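Materials > Surfaces and finishes > Marbled finish

Search articles Search

Marbled finish

Reading time: 5 min

A marbled finish is a surface pattern that imitates the veins and cloudy patches of natural marble, or that borrows the general look of them without copying any real stone. It is found on floor coverings, wall panels, worktops, shelf linings, book papers, soap and moulded household goods. The word "marbled" describes the look only. It says nothing about what the material is, and most marbled surfaces sold today contain no stone.

The pattern may run through the whole thickness of a material or lie only on its face. Makers call the first kind through-coloured and the second printed. The difference matters mostly in wear. A through-coloured floor keeps its pattern as the surface is worn down, while a printed one lasts as long as the clear layer over the print.

Terms

In the flooring trade, "marbled" is usually kept for patterns with streaks or soft patches in which one colour drifts into another. "Veined" means that thin, clearly marked lines cross a plainer ground. "Flecked" or "chip" patterns are made up of small separate specks and are normally listed apart. Catalogues do not agree on where one ends and the next begins, and the same sheet may be sold as marbled by one firm and as clouded by another.

Book papers use an older set of words, including "combed", "stone" and "shell", which refer to the way the colours were dropped or drawn out. These words are rarely used for floors.

How the pattern is made

Mixed colour. Two or more batches of the same material, each with a different pigment, are brought together before they are fully blended. The mass is then rolled, pressed or poured. Rolling pulls the colours into long streaks that lie in the direction of the roll. Pressing gives rounder patches. In tiles cut from rolled sheet the streaks all run one way, and for this reason many tiles have an arrow printed on the back.

Floating colour. Pigment is laid on the surface of a thickened liquid, moved about with a comb or stick, and picked up on paper or cloth laid on top. No two sheets come out alike. The method is used for paper and fabric and seldom for anything that has to be walked on.

Printing. A picture of the pattern is printed on a film or paper layer, which is then bonded to a backing and covered with a clear coat. The print repeats at a fixed length. On cheap sheet the repeat can be short enough to notice across an ordinary room.

Hand painting. Decorators paint veins over a wet glaze and soften them with a dry brush. This is done on columns, fireplaces and panelled walls. It takes skill and time and is now mostly a repair trade.

Colour

Greys, greens and browns have always made up the larger part of the range. A dark ground with paler drifts hides dust poorly but hides scuffs well. A pale ground does the opposite. Mid tones are therefore common in corridors, schools and shops, where both kinds of mark are expected.

The colour of a marbled sheet is normally named after its ground and not its veins, so that a black sheet with white streaks is listed under black. Samples are hard to judge when they are small. A piece the size of a hand may show one streak or none, and buyers are often advised to look at a full tile or a length of sheet before ordering.

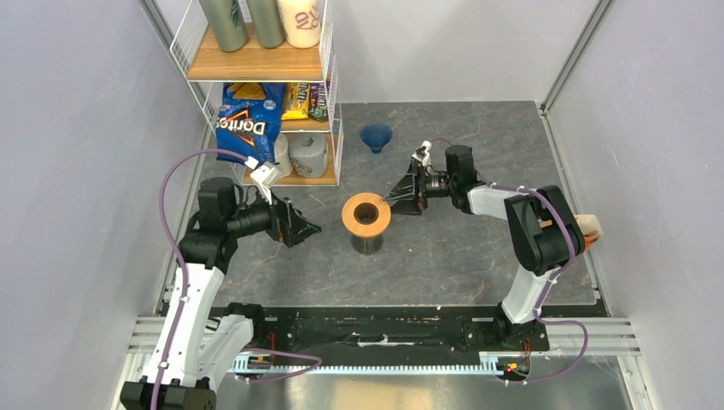
Dark grey marbled floor panel with light grey walls.

Laying

Where the pattern has a direction, the fitter has to choose between laying all pieces the same way and turning every second piece by a quarter. The first gives an even surface that can pass for a single sheet. The second gives a chequered effect even when all the tiles are the same colour, as the light catches the streaks differently. Quarter-turn laying was the usual choice for kitchens for many years and is still seen in older houses.

Sheet material is laid in lengths, and the joins are placed away from doorways where possible. With printed sheet the repeat must be matched at each join, and the waste from this has to be allowed for. Through-coloured sheet cannot be matched, but neighbouring lengths should come from the same batch. Some makers ask for each second length to be reversed so that any drift in shade from one edge to the other does not show at the seam.

Single panels, such as shelf bases, bench tops and the floors of cabinets, need no matching. They are cut from whatever part of the sheet is convenient. The cut edge of a printed panel shows the plain backing and is often covered with a strip.

Care

Marbled floors are cleaned according to what they are made of. Strong alkaline cleaners can dull or yellow some through-coloured sheets, and scouring powder will cut the clear layer of a printed one. A damp mop and a mild soap are enough for most. Deep scratches in through-coloured material can be rubbed down and polished. A scratch that has gone through a print cannot be put right except by replacing the piece, and it is usual to keep a few spare tiles for the purpose.

Production in the Venarska district

The Venarska district was for a long time a centre for mixed-colour floor tile. The works at Cedham began with plain brown tile and added marbled lines once a second rolling mill had been fitted. At its widest the Cedham pattern book listed 321 colours and patterns, of which 17 were sold as "cloud" marbles. The rival firm of Pawlak made only 8 patterns but offered them in thicker grades for workshops and laundries.

Both firms lost trade to printed sheet. Rolling at Cedham ended in 2000, and the pattern book is held in the town library at Listard together with a box of sample tiles. Pawlak gave up tile later and continues to make edging strip.

See also

Book papers
Floor coverings
Scagliola
Terrazzo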